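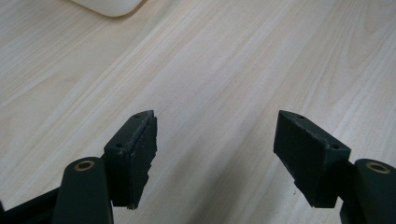
The gripper's fingers over the desk, open, with the brass bushings that replaced a season of wobble.

The builder would prefer to be called the builder. Anything grander, they say, and people at the workshop start asking them to fix bicycles.

We are sitting in the back half of Ostier, a shared workshop that used to sell carpet and still smells of it when it rains. The subject is Flimata, a hand-held gripper that has been under construction since January. You squeeze a handle, two arms swing in, and two dark green blocks close on whatever is between them. There is no motor in this version. The motor is for later, a word that comes up a lot over the afternoon.

"People hear I'm building a robot and they come over all excited," the builder says. "Then I hand them what amounts to very elaborate salad tongs. You can see the respect leave their faces."

The idea is to get the hand right before paying for the arm. The builder wants to know what the jaws can pick up, how far off-center they can be and still get it, and how hard a person has to squeeze. All of that can be learned with a wrist and a bit of patience. A first attempt, a powered one, went the other way. It had servos from the start, a tidy control board and a case with rounded corners, and it could not lift a teaspoon.

"It dropped the teaspoon with great precision," they say. "Same spot every time. I have a dent in the floor I could show you."

I ask about the color. I had assumed the green was a choice.

"It was a discount. I thought I was buying black. Under the lights here it is black, near enough, and then you put it down on a pale desk and it's a pond."

The linkage has been the long job. Each finger hangs on a thick arm with a rounded end, and each arm turns on a bushing with a brass rim. The bushings are new to this version. In the earlier ones the pin ran straight through a hole in the arm, which was fine for a week and then slowly became a bigger hole. The fingers began to arrive at different times. By spring the left one was getting there early and waiting.

"I blamed the springs. I blamed the handle. I wrote a three-page note about the handle, with drawings. Then somebody at the next bench picked it up, wiggled the arm with one finger and gave me a look. I bought bushings that evening."

They came from Skernine, which as far as I can tell is a man's garage with a web page, and they came in a bag of 100. The gripper needs a handful. The rest live in a jam jar on the builder's shelf and get offered to visitors, me included. I took two. I have no use for them.

Pressing them in was another education. The builder tried a hammer, regretted the hammer, and moved on to a bench vise and two scraps of hardwood. The vise belongs to Ostier and must be booked. The booking sheet is on a clipboard, and the clipboard, on the day I visited, was holding a door open.

Which brings us to the finger pads, about which the builder is a little defensive. They are plain rectangular blocks with small screw holes along the top, and their edges have seen life. The left one in particular has a ragged look to its gripping side, with a jagged corner toward the bottom, and the right has some chipping of its own.

"They're consumables," says the builder. "A pad is like a pencil. If it looks perfect you haven't been doing anything."

Do they still grip?

"They grip things that want to be gripped."

A short list of those, supplied without being asked: a tape measure, most corks, a boiled egg, a bar of soap if it's dry. Things that do not want to be gripped include a raw egg (the record is discussed only in general terms), playing cards, and anything belonging to the builder's sister, who has asked to be left out of the testing program.

The next set of pads will be softer. There is a drawing for them, and a quote from a small rubber shop called Bellini that the builder describes as "reasonable if you were a hospital." The alternative is casting them at home in a mold made from a cut-down food tub. This will be attempt number 3. The first stuck to the tub. The second stuck to the counter and is, in a manner of speaking, still in use there.

The other thing on the list is a counter for the handle, to keep track of squeezes. The builder wants 3000 of them out of the new bushings before any money goes on a motor. At present the tally is kept with pencil strokes on the back of a calendar, and the builder admits to losing the thread whenever the radio is good.

"I could automate it. I'm aware of the irony. I'd need to build something to squeeze it, and then that would need testing, and I'd be eighty."

I was allowed a turn. The handle is stiffer than it looks and you feel the two arms come round together, smoothly, with a small click at the end that I liked and that the builder frowned at. It isn't supposed to click. It was turned over, held to an ear, squeezed 8 more times and put down again. The click did not come back.

"It'll wait until you've gone," the builder said.

There is an open evening at Ostier on 11th September, and Flimata will be on a table near the door for anyone who wants to try it. Bring something small to pick up. The organizers have asked for no eggs, and the builder would like it known that this rule was already in place before they joined, although they have seen the sign and the ink looks fairly fresh.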